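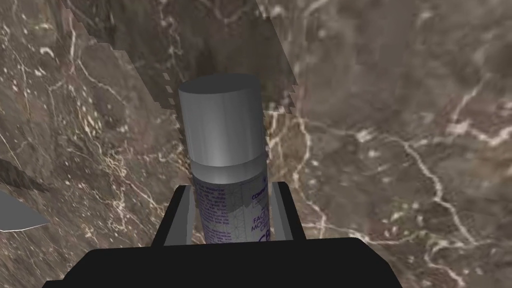 Tolangate, May 12, 2018 – The Tolangate Recycling Service will hold its next household hazardous waste collection at the Geraghty Road depot, with a wider list of accepted items. Residents may bring paint, solvents, garden chemicals, batteries and pressurized cans. Upright spray cans with a cylindrical cap and a printed label, of the kind used for many household products, will be taken whether full or partly used. Labels should be left in place so that staff can sort the contents correctly.

The previous collection drew 83 households, most of them from the Jenenton and Skomora districts. The Service has extended opening by one hour in response, and the depot will now receive vehicles until 7 p.m. Six sorting bays will be open throughout the day. Each household may deliver up to 47 pounds of material free of charge. Business waste will not be accepted.

Items should be carried in a sturdy box in the trunk of the vehicle, away from passengers. Different liquids must not be mixed in one container. Residents are asked to stay in their vehicles while staff unload.

A further collection is planned for September – the date will be posted at the depot and at the Jenenton public library.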